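Wrist camera pose estimate drifts when housing fills top of image (PC teardown cell)
Forum: Perception and Calibration

relladent_ops
Posts: 200

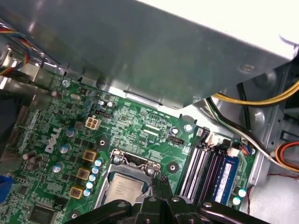
Wrist view over the CPU socket, Dell board, gripper at the bottom.

Setup: desktop teardown, target is the processor. The wrist camera feeds a keypoint matcher, the matcher feeds PnP against a board template, and the planner takes the socket pose from that. The cell is called Kelholm in the logs, in case you open the attachment.

Problem: from this viewpoint the pose is fine in x and y but the rotation about the long axis of the board wanders between runs. Reprojection error stays low, so the gate never trips. The planner then accepts an approach that is tilted relative to the retention bracket. Matcher returns 2404 candidates, 2090 survive RANSAC. I expected that to be plenty.

Template was built in June from a board outside its chassis. Same intrinsics.

pcb_wrangler
Where are the inliers? Count tells you very little. That board has dense silkscreen around the DELL logo and I would bet most of your matches sit there, left of the socket. A tight cluster on one side gives you a good reprojection score and a poorly constrained tilt.

relladent_ops
Plotted them. Most are on the logo block and the small parts near it. A few on the chokes. Almost none on the memory slots.

pcb_wrangler
Then bucket them. Grid over the image, cap per cell, rerun PnP. The slots are repetitive and your ratio test is probably throwing them out. Use the latch clips and the FAN_CPU label as named anchors on that side.

n_osura_dev
Disagree that bucketing is the fix. The gray housing takes the whole upper part of the image, and the template has board there. The lip edge is a strong straight line and the matcher will try to pair it with something. Mask the housing first, then worry about distribution.

We do this in the Osura stack with a plane fit from a depth sensor: anything above board height by more than a threshold is dropped before feature extraction.

relladent_ops
No depth on this wrist. RGB only.

n_osura_dev
Then segment it. It is matte gray with very little texture, easy class.

pcb_wrangler
Little texture means few features, so it contributes few bad matches in the first place. Masking is good hygiene but it will not constrain the tilt. The bad axis is a geometry problem.

lg_planning
I maintain the Le Goff planner wrapper, different angle. Why is the board template deciding the final approach at all? You have the retention bracket in view, a metal outline with two screws at the upper corners. Fit the bracket locally and use the board pose only as a seed. Also stop gating on reprojection error. Take the covariance out of the PnP Jacobian and reject if the rotation term is above your limit. The low error you see is consistent with a bad solution.

n_osura_dev
Bracket is specular. Edge fits on it move with the lighting.

lg_planning
Diffuse light, or fit from several poses. You also have your own fingers over the lower part of the socket in this view, so I would back off before measuring. A static gripper mask is free if the fingers are in a known state.

relladent_ops
Gripper mask is already applied, but it was generated with the fingers closed. Will regenerate it per opening width.

Ran two of the suggestions separately on 9 recorded approaches:
housing mask only: tilt spread basically unchanged
bucketed inliers only: tilt spread down by more than half, inlier count much lower

Covariance gate is next. It needs a change in the message type and that touches the planner.

n_osura_dev
Fine on the tilt. Keep the mask anyway. A chassis with stickers on the housing will give you a different result.

lg_planning
For the message type, put the full 6x6 in. Every time I have seen someone send only the diagonal they had to change it again later.

pcb_wrangler
What cell size did you use for the buckets?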